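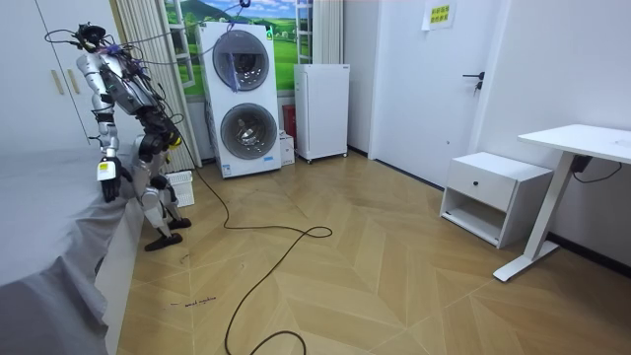
Progress report to the Leston Fund, second period
Teaching household jobs by remote control, Henport flat

Hello again, and thank you for the patience over the late paperwork. It's been a busy stretch, mostly good, and I'd sooner tell you all of it than send another page of ticks and crosses. The spending sheet is attached separately as before.

Where we said we'd be
The plan for this period was to have 1000 usable demonstrations of bed and laundry jobs, all of them done by a person driving the humanoid from the next room. We have 600. I know that's short! Most of the gap came in the first few weeks, when I was throwing away nearly as many as we kept, and I'll come to why. The rate since March has been much better and I still think the full 2000 by the end of the grant is within reach, though I wouldn't put my own money on it just yet.

What the driving is like
You asked about this on the last call and I gave a poor answer, so let me have another go. The operator wears a headset and a pair of gloves, and the arms and hands follow. Leaning over the bed is the hard bit. The robot has to bend at the waist with its knees soft and get a hand down to the sheet, and the operator feels none of the weight or the pull of the cloth. All you have is what you can see. New drivers press far too hard into the mattress, or they close the fingers on nothing and lift away very proudly with an empty hand (I did this for most of a morning).

We now start everybody on one job only: put a hand on the edge of the bed, find the sheet, let go, stand up. It sounds daft but after an hour of that people are far calmer when they move on to pulling and smoothing. I've trained 11 drivers this way and would never go back to the old method, which was a ten-page guide written by me and read by hardly anyone.

Why so many were thrown away
Two reasons. The first was hesitation. If a driver stops halfway to think, the recording has a long pause in it, and the early model learnt to pause as well. It would hang over the bed like somebody who has forgotten why they came upstairs. We now ask drivers to talk the move through before they start, and if they get lost in the middle they stop and begin again.

The second was the sheet itself. We were pulling it neat between every take, so every demonstration started from the same tidy bed. Real beds aren't like that. These days whoever is resetting the room gives it a different muddle each time, and sometimes leaves it hanging well down the side. The demonstrations take longer but the model copes better with a sheet it hasn't met.

The room
The flat is working out well. Having the bed, the wardrobe and the stacked washer-dryer all in one small room means we can practise the short trips between them as well as the jobs at each end. It's tight, mind you. Cables are still my main grumble, both the ones overhead and the long one on the floor, and turning towards the washer is where drivers get nervous. I've asked Karunaratne for a price on a ceiling track and I'm waiting to hear. If it comes in above what's left in the equipment line I'll write to you before doing anything.

The gloves
The first set from Cavar wore out at the fingertips and the readings drifted, so a driver would be holding an open hand and the robot would be half closing its own. It took me far too long to spot. Cavar swapped them without fuss. We now check the hands against a simple open, close, point routine at the start of each session, and again after lunch. A couple of dozen recordings from before the swap are set aside and don't count in the figure above.

Does it do anything by itself yet?
A bit! From a sheet lying mostly on the bed, it will reach down, take hold and draw it towards the pillow end more often than it fails. Corners are beyond it. Loading the washer-dryer hasn't been tried without a driver, and I don't want to try until we have many more demonstrations of the door, which is fiddly even for our best people.

Next period
More drivers in the afternoons, when the room is free and I'm usually stuck at my desk. A proper go at laundry, starting with one towel at a time. And I'd like to move some money from travel to driver hours, as we've hardly travelled — could you let me know whether that needs a form or whether an email will do?

You're very welcome to come to Henport and have a turn in the gloves yourselves. Mornings are best, and flat shoes please.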